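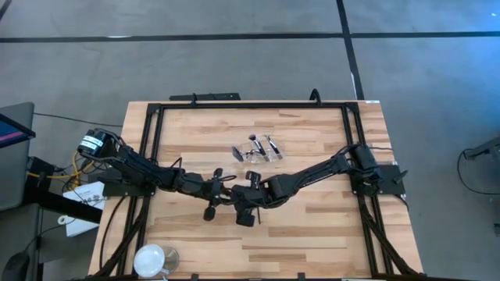
hondenbench
I'm trying to decide on a finish for a butcher-block top that gets used as a work table. Mine came unfinished from a shop in Nurnthorpe and I paid 85 for it. The strips alternate pale and honey, and I'd like to keep that contrast. There's a black metal frame bolted to it, and small stuff like safety glasses and makeup brushes gets set right on the wood. No food. Oil or poly?

Reply from plankwise
Poly, water-based. Oil will darken the pale strips and you said you want to keep them. Three coats, sand lightly between. Do the underside too or it can cup.

Reply from assefa_r
I disagree on poly. Anything bolted down will crack the film around the bolts sooner or later, and then you're sanding the whole top. Hardwax oil can be patched in one spot. I've used the Vurkberg matte on two desks and the color hardly moved.

Reply from plankwise
Hardly moved after how long? My sister's maple counter went yellow in a year with oil.

Reply from assefa_r
12 months on the older one. Different product from what she had, I'd guess.

Reply from hondenbench
The bolts are what I was worried about. Can I finish it with the frame on or does it all have to come off?

Reply from plankwise
Take it off. Finish inside the holes with a cotton swab – bare end grain soaks up whatever gets spilled.

Reply from tmill2000
Either one works if the prep is right. Stop at 180 grit for hardwax. Almost everyone goes too fine and it doesn't soak in. Also, glass bottoms will scratch both finishes, so put felt under that dish.

Reply from hondenbench
Going to try the matte oil on the underside first and see what it does to the pale strips. Is one small can enough for both sides?

Reply from assefa_r
Should be, if you wipe it on thin.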